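3. September 2023

# Wer räumt den Tisch ab?

Seit ich in Deutschland wohne, führe ich mit meinem Freund Rhodri Rosser dieselbe Diskussion. Er meint, in wenigen Jahren macht eine Maschine unseren ganzen Haushalt. Ich meine, dass er noch nie nach einem Fest die Küche geputzt hat. Im Mai haben wir darum gewettet, und der Einsatz ist ein Abendessen, nach welchem der Verlierer auch abwaschen muss. Mit der Hand, versteht sich.

Ich schreibe diesen Beitrag auf Deutsch, obwohl es nicht meine Muttersprache ist, und ich bitte um Geduld bei den Artikeln. Meine Kollegin Yayra Aryee hat den Text einmal durchgelesen und 7 Fehler gefunden, die ich verbessert habe. Die anderen sind also von mir.

## Was bei uns in der Werkstatt schon geht

Ich arbeite bei Skorkitz, wir bauen Beschläge und Scharniere. In der Halle stehen seit Langem Maschinen, die sortieren, drehen und einpacken. Eine von ihnen legt in einer Schicht 3000 Scharniere in Schachteln, und wenn der Zähler am Ende 3007 zeigt, dann hat jemand vergessen, ihn am Morgen auf null zu stellen. Sie wird nicht müde, und sie macht das wirklich gut.

Aber man muss sehen, warum sie es gut macht. Jedes Scharnier kommt in derselben Lage an dieselbe Stelle. Wenn ein Karton schief steht, bleibt alles stehen, eine gelbe Lampe geht an, und Huw Jarman läuft mit seinem Schraubenzieher los. Im letzten Winter haben wir versucht, auch das Einlegen der kleinen Beutel mit Schrauben zu automatisieren. Der Beutel ist weich, er glänzt, und er liegt jedes Mal anders. Nach 105 Versuchen an einem Nachmittag haben wir die Anlage wieder umgebaut. Die Beutel legt heute wieder ein Mensch hinein, und zwar schneller, als ich es aufschreiben kann.

Huw Jarman ist übrigens nicht pessimistisch. Er hat zu mir gesagt, dass vor zwanzig Jahren auch niemand von uns geglaubt hat, dass eine Kamera einen Kratzer findet. Das stimmt, und ich denke oft daran.

## Und zu Hause?

Zu Hause haben wir einen Saugroboter, meine Frau hat ihn Rundia getauft. Rundia kann den Flur, und sie kann das Wohnzimmer, wenn ich vorher die Stühle hochstelle, die Kabel aufhebe und die Socken der Kinder einsammle. Ich habe einmal überlegt, wie lange diese Vorbereitung dauert, und habe dann lieber nicht auf die Uhr geschaut. Trotzdem möchte ich sie nicht mehr hergeben! Es ist ein schönes Gefühl, wenn man die Tür zumacht und hinter der Tür arbeitet etwas.

Die Spülmaschine ist für mich der beste Haushaltsroboter, den es gibt, nur hat sie keine Arme. Sie löst die Aufgabe, weil wir das Geschirr in Körbe stellen, die genau zu ihr passen. Es ist also wie bei unseren Scharnieren. Was fehlt, ist die Strecke dazwischen: vom Tisch zur Maschine, vom Teller in den Müll, vom Wäschekorb in den Schrank. Für diese Strecke braucht man Hände, und man braucht ein Urteil darüber, was Abfall ist und was nicht.
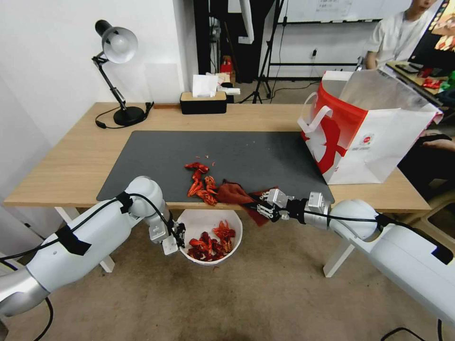
Das Abräumen nach dem Essen halte ich für die ehrlichste Prüfung, viel ehrlicher als Saugen. Ein Glas hat eine Form, die man lernen kann, aber Essensreste haben jedes Mal eine andere. Ein Stück Flusskrebs mit dünnen Beinen muss man anders anfassen als einen langen, schmalen Rest, und die winzigen orangen Krümel auf einer grauen Unterlage kann man mit zwei Fingern überhaupt nicht greifen, dafür braucht man das Tuch. Ein zerknülltes Tuch ist aber selbst wieder ein schwieriges Ding, besonders wenn ein Zipfel über die Tischkante hängt. Mit gegliederten Fingern wie an der rechten Hand kommt man hier sicher weiter als mit unserer Anlage für die Schraubenbeutel. Der runde Eimer direkt unter der Kante ist auch eine gute Idee, so mache ich es zu Hause ebenfalls: kurzer Weg, wenig Tropfen.

Rhodri sagt natürlich, damit habe er schon gewonnen. Ich sage, dass in unserer Wette das Wort »Haushalt« steht und nicht das Wort »Tisch«. Nach dem Tisch kommt noch der Boden darunter, dann der Beutel aus dem Eimer, den man im Sommer noch am selben Abend hinunterbringen muss, und wir wohnen im vierten Stock ohne Aufzug.

Wir haben jetzt vereinbart, dass Nest Rees die Schiedsrichterin ist, sie kennt uns beide und mag keine Ausreden. Bis dahin räume ich selber ab. Wenn jemand von euch bei der Arbeit eine Maschine hat, die mit weichen oder nassen Sachen gut zurechtkommt, schreibt mir bitte in die Kommentare, was für ein Greifer das ist und wie oft er danebengreift.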